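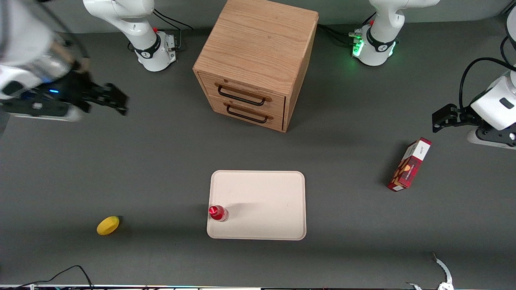
The two-armed build in the back corner of the shop now has a name, Trimeo, which Lalit Sachdeva picked and the rest of us were too tired to fight. It has a job as well. The job is tidying, on the theory that a machine should do the thing our members won't. Practice gear so far is a wooden cabinet with two drawers, a beige tray, a small red bottle, a red-and-white box and something yellow that gets called the lemon. The idea is to say "put it away" and have it put away. At present you say "put it away" and then you go get coffee.

Most of September went into the drawers. A drawer sounds easy until you try to explain one to a motor. Pull straight and it slides; pull a hair crooked and it jams, and the arm, being an optimist, pulls harder. The first version of our code dragged the whole cabinet across the table with great confidence. Satish Rajput rewrote the pulling routine so the arm gives up when it feels too much resistance, and for a week it gave up on everything, including air. We've now settled on a number in between. Please don't touch the number. It's on line 39 and there is a comment above it in capital letters.

The score, for those who like a score: 29 clean drawer openings out of the last 39 tries, left arm and right arm combined. Lalit thinks that's good. Satish thinks it's a C plus. Closing goes much better, as closing is mostly shoving.

Two arms turned out to be more than twice the trouble of one. Each of them is perfectly polite alone. Together they reach for the same spot like cousins at a buffet, so there is now a rule in the software that the left one waits. If you see it hanging there doing nothing, it's being well mannered, and you don't need to hit the stop button. (You know who you are. You were very quick, and we did appreciate the instinct.)

A few shop matters while I have you:

- The table is on its own circuit now. Don't plug the shop vac into it. We lost 2,000 saved moves that way and Satish had to go sit in his car.
- Cables on that table stay where they are, however ugly. Lalit has a plan for them and has had it since spring.
- We need someone with a 3D printer and patience to make softer fingertips. The current ones hold a box fine but are rough on anything squishy.
- If you borrow the lemon, bring it back. Same lemon, please. The software has gotten used to it.

Open bench starts at 7 p.m. as usual, and the arms will be running for the first hour. Bring something small you'd like put in a drawer, and don't bring your phone.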